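Zelora Schlafzimmer – Datenblatt zur Sammlung »Boden und Bettkante«

Stand: November 5, 2021
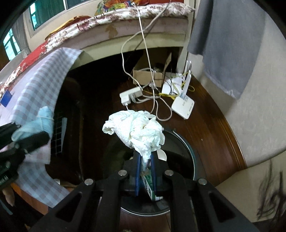 Die Sammlung umfasst 122 kurze Aufnahmereihen vom Aufräumen in Schlafzimmern. Es geht um Kleinkram, der sich auf dem Boden neben dem Bett ansammelt: Papiertücher, leere und volle Schachteln, Papierreste, Stoffteile, Decken, die vom Bett herunterhängen. Größere Möbel werden nicht bewegt.

Inhalt

Der Datensatz ist in 4 Ordner aufgeteilt:

boden – Gegenstände, die auf dem Boden liegen und aufgehoben werden
bettkante – Decken, Tücher und Kleidung auf dem Bett oder darüber hängend
unterbett – alles, was im Schatten unter dem Bettrahmen steht oder liegt
gemischt – Reihen, die sich keinem der drei anderen Ordner zuordnen lassen

Zu jeder Reihe gehört eine Textdatei gleichen Namens. Darin stehen der Raum, der Bodenbelag, die beteiligten Gegenstände und eine Zeile in freier Formulierung, zum Beispiel »Taschentuch vom Holzboden aufheben«. Die freien Zeilen sind nicht vereinheitlicht. Wer nach »Taschentuch« sucht, sollte auch »Papiertuch« und »Tempo« mitnehmen.

Räume

Aufgenommen wurde in bewohnten Wohnungen, die meisten mit Holzboden. Teppichboden kommt nur in den Reihen mit dem Kürzel TAB vor, sie stammen aus dem Teilprojekt Tabrizi. Die Zimmer wurden vorher nicht hergerichtet. Bettwäsche und Decken sind die der Bewohner, Muster und Farben wechseln also stark. Karierte Stoffe sind häufiger als einfarbige.

Gegenstände

Die Gegenstandsliste liegt in gegenstaende.csv. Die Bezeichnungen sind absichtlich allgemein gehalten:

Papiertuch, zerknüllt
Schachtel, klein, bedruckt
Kunststoff- oder Papierrest
Tuch, gefaltet oder zusammengeschoben
Decke
rundes Objekt, dunkel
Gitter oder Netz
Sonstiges

»Kunststoff- oder Papierrest« ist eine gemeinsame Klasse. In der ersten Fassung vom August waren es zwei Klassen, die Zuordnung war bei kleinen weißen Stücken aber zu unsicher. Auch »rundes Objekt, dunkel« bleibt bis auf Weiteres eine Sammelklasse – darunter fallen Deckel, Untersetzer, Dosen und Ähnliches.

Ein Gegenstand wird eingetragen, sobald er in einer Reihe länger als einen Augenblick zu erkennen ist. Teilweise verdeckte Dinge zählen mit und bekommen in der Spalte »verdeckt« eine 1. Stoffe, die aufeinanderliegen, werden einzeln eingetragen.

Dateien

Die Bilder sind als JPEG gespeichert und fortlaufend nummeriert. Eine Reihe hat ungefähr 1000 Einzelbilder, kürzere kommen vor. Die Nummern haben Lücken, weil unscharfe Bilder entfernt wurden. Bitte die Reihenfolge aus index.csv lesen und nicht aus den Dateinamen berechnen.

Bekannte Fehler

In 3 Reihen des Ordners unterbett fehlt die Angabe zum Bodenbelag. Im Ordner bettkante sind »Tuch« und »Decke« stellenweise vertauscht, vor allem bei hellblauen und fliederfarbenen Stoffen. Etiketten an Bettwäsche sind nicht durchgehend erfasst.

Nutzung

Die Sammlung wird von Vurkex gepflegt und darf für Forschung und Lehre verwendet werden. Eine Weitergabe einzelner Reihen ist erlaubt, wenn dieses Datenblatt beiliegt. Adressaufkleber und lesbare Post wurden vor der Veröffentlichung entfernt. Wer noch welche findet, meldet bitte Ordner und Bildnummer.

Verwandte Sammlung: Zilar (Küche und Flur, gleiche Spalten in index.csv, andere Gegenstandsliste).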